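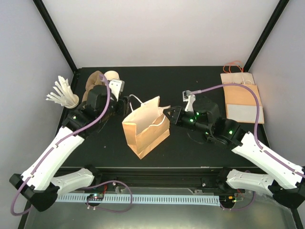

1/ Notes on teleoperating two arms for bag handling, for anyone starting out at the leader end. The task we have at Derham is paper carrier bags: open one, stand it up, put something in it, move it by the handles. Most of the trouble is in the handles. On a bag with twisted paper handles, one leans out over its edge and the other curls down inside the opening, and the arm on that side has to come in close to the rim to get anywhere near it. A person does this by feel. The operator has no feel at all on our rig, so it has to be done by looking.

2/ Method, briefly. The operator moves a pair of leader arms and the follower pair copies the joint angles. Everything is logged: joints, gripper opening, all camera streams. One run from home position to home position is one demonstration. The policy is trained on those and nothing else. No reward, no simulator.

3/ So the policy learns whatever the operator does, including things the operator doesn't know they do. Malcolm Mellor used to pause before every grasp to check the wrist view. The first model we trained paused too, at the same height, and sometimes stayed there.

4/ The current set stands at 547 usable demonstrations. We have 2,577 recorded. The difference is mostly early work, before we agreed what counted as finished. If two operators disagree on where the task ends, neither half of the data is much use to the other.

5/ Rule we use now: the task ends when both grippers are open and clear of the bag, and the bag is standing. Shirley Rudd wrote that down on 12th March and we haven't changed it. Before that, some of us were ending on release and some on return to home.

6/ On speed. New operators go too slowly. It feels careful, but a slow demonstration is full of frames where almost nothing changes, and the policy gets good at doing almost nothing. Ours run to 38 seconds on a decent day. Reece Mapplebeck does them quicker and his retry rate is no worse.

7/ On grip force. Paper gives you very little room. Too light and the handle slides through, too hard and you drag the whole bag over. We cap the gripper current in software and leave it there. Wayne Dunmore wanted an operator dial for it. We tried that for a week, and every operator picked a different setting, so the dial went.

8/ On liners. Some of the bags have a white sheet as well as the tan paper. It is much thinner than the bag wall and it catches. If the fingertips close at the join between the two, you can end up pinching the sheet when you wanted the wall, and the joint readings look the same either way. Only the wrist camera tells you. Look for white between the tips before you lift or pull anything.
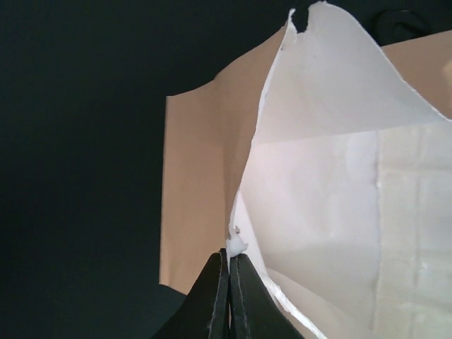 9/ WHAT TO DO WITH A TORN ONE

Keep recording. Open the gripper, back off along the line you came in on, and carry on if the bag can still be finished. Tag the run as damaged at the end. Don't stop halfway and delete it.

10/ Reason for keeping them: a policy that has only seen perfect bags has no idea what a ragged edge is. Shigeru Maruyama split out the damaged runs in July and trained with and without. With them in, it got round torn sheets more often and was slightly worse on clean ones. We kept them in, at a lower weight.

11/ What we do throw out: runs where someone reached in by hand, runs where a camera dropped, and runs where the operator was plainly trying something to see what would happen. There is a separate folder for that last sort. It is called Tindall, after the project that paid for most of it.

12/ On two arms. Decide which one leads before you start. If both close at once you get a tug of war, and paper loses. Our convention is that the left holds and the right works, unless the inside handle is on the left, in which case swap. Say it out loud if you're being watched, it helps the person doing the tagging.

13/ Vary the start position. Turn the bag a bit, shift it, use one that was folded flat. Nine starts in the same place teach less than two in different places. We mark nothing on the tabletop for this reason, as operators will put the bag on any mark they can see.

14/ Someone asked about the leader arms. They are the Brurnia pair with the Lestix handles fitted, and the handles need re-zeroing every morning. If the follower gripper won't quite close, check that before you take anything apart.

15/ Will post the tagging sheet once Shirley has taken the bag supplier's prices out of it.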